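Our second season in the old boys' league

3/25/26

I promised some of you that I would write about handball again, and then I didn't write for a long time. The winter was full. We trained on Tuesdays, we played on most Saturdays, and between these two days I was lying on the sofa with something cold on my knee. I am forty-six and I play on the left wing, where everybody else is expected to be fast.

For the new readers: our team is called Bridance. The name comes from a dance school that used the same hall before us, and when we registered the club it was cheaper to keep the sign over the door. We are fourteen men on the list and on a normal evening nine of us come. In the first season we won two matches. In this one we have already won seven, with three still to play, so I can write this post in a good mood.

The biggest change was in defence. Before, we stood in a flat line and waited for the other team to make a mistake, and they mostly didn't. In October Peter Kopecký came to us from a higher division. He played there for eleven years, and he asked us to try with one man in front, who disturbs the passes between the backs. The first three times it was terrible. The man in front ran out, the others forgot to close behind him, and we got goals from the line, one after another. Peter did not shout. He only stopped the play, took somebody by the shoulders and moved him one step to the left. After some weeks we all knew this one step.

I want to tell about the match against Midtbø, because I think about it still. They are big, they have a goalkeeper who is almost two metres tall, and last year they beat us by sixteen goals. We travelled there by two cars in heavy rain, and one of the cars went to the wrong hall, so we began the warm-up with five players. At half-time we were behind by four. In the break I ate half a banana and listened to Peter, who explained only one thing: their right back always looks to the place where he will throw.

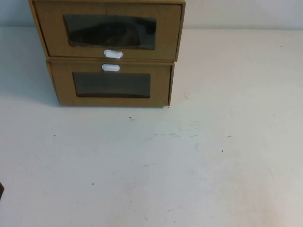
Reading time: 4 min · 751 words

In the second half we watched his eyes. I am not joking, it was really so simple. Our goalkeeper saved three of his shots in maybe five minutes, and from two of them we ran a fast break. One of the fast breaks was mine. I received the ball near the middle line, I was alone, and I had a lot of time to be afraid. I threw it low, to the far side, and it went in from the post. My younger son says that I tell this goal longer each time.

We finished 24:24. For the table it was one point, but in the changing room it was like a cup final. Somebody's phone said there were 42 spectators, as the hall has a machine at the entrance, and I believe that 38 of them were for the other side. They clapped for us too at the end, and I liked them for that.

Not everything was so nice. In February we lost at home to Tada, who are last, and we lost because we came to the hall thinking it was already done. I missed two penalties. On the first one I looked at the goalkeeper – this is the mistake I have made since school – and on the second one I tried to be clever. Since then I don't take penalties, and I must say I sleep better on Fridays.

The knee is a longer story. The doctor says that it is only worn and that I can play if I warm up properly, so now I come to the hall twenty minutes before the others. I walk, I go up and down the stairs of the stand, I do the exercises with the rubber band. It is boring, but in the empty hall it is also quite pleasant. You hear the ventilation and your own shoes.

The last three matches are all in April, two of them at home. If we win two, we can be third, and the third place goes to the regional tournament in May. It is played over one weekend, with short matches of two times fifteen minutes, and for our age I think short is good. Peter already wants to practise a second way of defending for it. We have asked him to wait until we are sure with the first one.

If you live near and want to try, come on a Tuesday at half past seven. Bring indoor shoes with light soles, the man from the hall is strict about black marks. We especially need somebody left-handed.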